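Print this page
E-mail this page

Two Sets of Fingers, One Arm: Our Gripper Comparison Report

Spring project, second-year group
Written up by Aranka Oláh

When our group picked this project we thought we would spend most of the term on the arm. We spent nearly all of it on the last few inches of the arm, and I'm really glad we did, because fingers are a much bigger subject than they look! The question we started with was a simple one. If you have one arm, one wrist camera and one person steering, how much does the shape and stiffness of the fingertips change what you can pick up in an ordinary room?

We had two sets of fingers to compare. The first was the Sandlow pair, which are stiff and flat on the inside. The second was the Bretavach pair, which has the same outline but gives a little when you squeeze. Both sets bolt onto the same gripper body with 4 screws, so changing over takes only a few minutes once you have found the right hex key (we lost ours twice). The controller was the department's old Dresport box, bought in 2010 and still going strong. It is slow to start up and the fan is loud, but the position readout is steady and that was what we needed.

We wanted things people really have lying on and near a desk, with no foam blocks and no test cubes. A computer mouse went on the list right away. It is low and rounded, and the sides of a mouse are shaped for a hand, which makes them a nice challenge for two flat surfaces coming in from left and right.

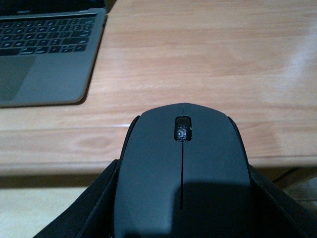
Student Robotics Club, Manipulation Group

The mouse turned out to be the best teacher of the whole project. From the wrist camera you look down over the top of it, with the scroll wheel near the front and the seam between the buttons running back toward you. We started using that seam as a sighting line. If it ran straight up the middle of the view, the two fingers would meet the sides at the same height and the grip was good. If it leaned even a little, one finger touched first and turned the mouse before the other one got there. None of us had planned this, it was just something the person at the controls started doing, and by the second session everybody was doing it.

How we ran the tests

Each finger set got 10 tries on every object. A try counted as good if the object was lifted clear of the desk, held while the driver said the name of the object out loud (our timer, very low tech), and put back down without being dropped. We swapped drivers after every object so that one person's habits would not decide the result. The driver could look at the wrist camera view only. No standing up and peeking over the arm, which was harder to stick to than you would expect.

We set the closing force on the Dresport box once, at the start, and left it alone. In hindsight I would do that part differently. The softer pair probably wanted a slightly higher setting, and by keeping one number for both we may have been a bit unfair to it. On the other hand, if we had tuned each pair separately we would have been comparing our tuning as well, and we did not have enough evenings for that.

Lighting was whatever the room had. The desk top is a light wood with a shiny finish, and the overhead light leaves a big pale glare patch on it. Dark objects like the mouse stood out well. We noticed that one side of the mouse was often in shadow, and so was the inside of one finger, so judging the gap on that side took practice. Our first idea was to tape a small lamp to the wrist. We tried it for one evening, and it made the glare so much worse that we took it off again.

Results on the desk objects

On the mouse the Bretavach fingers did better, with all tries good. The Sandlow fingers missed some, always the same way: one side caught the curve a little too high, the mouse tipped forward, and it slid out as soon as it left the desk. When the Sandlow grip was centered it was rock solid, and you could swing the arm from one end of the desk to the other with no wobble at all. So the stiff pair holds better and the soft pair forgives more. That is my own summary and the rest of the group mostly agrees with it.

With a roll of tape there was no difference worth writing down. With a thin paperback the Sandlow pair was clearly better, and this surprised me. The soft tips bent around the spine and let the book hang at an angle, while the stiff ones kept it flat. A glue stick was easy for both if it was standing up, and a pain for both if it was lying down — it rolls, you chase it, it rolls again.

Going past the desk

After the desk tests we had some time left, so we took the arm away from the flat top and in among the wooden parts nearby. We weren't trying to lift anything there. The idea was to bring the open fingers up on both sides of a long rounded rail, at a steep angle, and find out how well a driver could judge distance when there was no flat surface in the background to help.

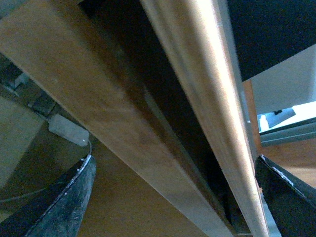 Figure 2. Wrist camera view from below, with the rounded rail between the two fingers and the wide plank to its left.

I love this view, and it is also very confusing. The rail catches a strong highlight along its length, so it is easy to find. The gap between it and the wide plank is nearly black at the top and tells you nothing about depth. The wall on the right is bright in places, and the eye keeps wanting to go there. Everything slants, so you lose track of which way is down. Two of our drivers said they stopped looking at the wood and steered by their own fingertips, watching the space on each side of the rail and trying to keep it even.

That works because the fingers themselves are easy to see. They are black, but the edges have picked up plenty of white scuffs and scratches, and those marks show up clearly even in the dim half of the view. We had talked about repainting them before the report and I'm happy we left them as they were. A perfectly clean black finger against a dark gap would have been much harder to follow. For the next group I would go further and put a thin light stripe along the top edge of each finger on purpose.

There was also a cable question. A white power adapter is visible on the left in this view, with a thin white cable that curves down and goes out of sight behind the tip of the left finger. From the camera alone you can't tell how far behind the finger the cable is. We made a rule after that: if any cable passes behind a fingertip in the picture, the driver stops and another person walks over to look. It cost us a little time and I would keep the rule for any group working this way.

The camera

We only had one camera, a small Fülöp unit on the wrist, so this part is a set of notes and I can't call it a comparison. It handles warm, dim light better than I expected. The wood grain stays visible on the desk until you get into the glare. Very bright areas go flat white, and in the rail view you can see that happening low on the wall. Having both fingertips always in the corners of the view is the best thing about the mounting. Your reference is always in the same place no matter where the arm goes, and after an hour you stop thinking about it.

The worst thing is that the camera can't see what the fingers are hiding. With a wide object like the mouse, the lower part of the sides, where the grip really happens, is out of sight. We talked about a second camera on a stand. The Dresport box has a spare input, so it should be possible, and we simply ran out of term.

Things that went wrong

We stripped a finger screw in the first week by using the wrong hex key. We lost one full evening to a loose connector at the wrist that made the picture freeze, and we blamed the controller for it the whole time (sorry, controller). Our early score sheets did not say which driver was on, so we threw those results out and did the objects again. We also wrote the finger names on the storage bags and then put the fingers back in the wrong bags, which is how a set of Sandlow results spent a night in the Bretavach column.

For whoever takes this over

The score sheets, the finger drawings and the spare screws are in the drawer under the controller. There are 12 objects on the full list, and we only finished the desk ones with both pairs. If you have time for a single thing, please try the mouse again with the closing force turned up for the soft fingers. I have a strong feeling it would hold just as steadily as the stiff pair, and I would love to know if I'm right! Start the Dresport box before you unpack everything else, and keep the hex key on a string.

Print this page
E-mail this page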